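Projects > Workroom > The small table

Last updated: August 2, 2025

I finally got enough pictures together to do a page for the small table, which Vicente Acuña has been asking me for since November. It's the square one, and it's where I do all my fiddly work. I like a dark top for that -- little pale parts show up so well against it! The rubber mat has dots all over, and I can stare at them for a long time when I ought to be doing something else. Tekle Tilahun thinks I should've gone for the plain kind (he's wrong, but he's a good sport about it).
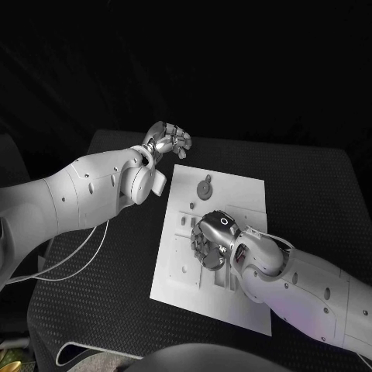 The black curtain was Shewit Lencho's idea, and I fought it for weeks. I thought it would make the whole room feel like a cave. Well, it does a bit, but my eyes get so much less tired with nothing behind the work to look at, and now I'd like one for the other wall too. I paid 60 dollars for the fabric and hemmed it myself, badly.

The white fixture plate is my favorite thing on the table. I never set it down quite square, and I've stopped trying -- a little angle suits me fine. Tsegereda Woldemariam wants to borrow it for her own bench, so if you're reading this, Tsegereda, yes, but I want it back!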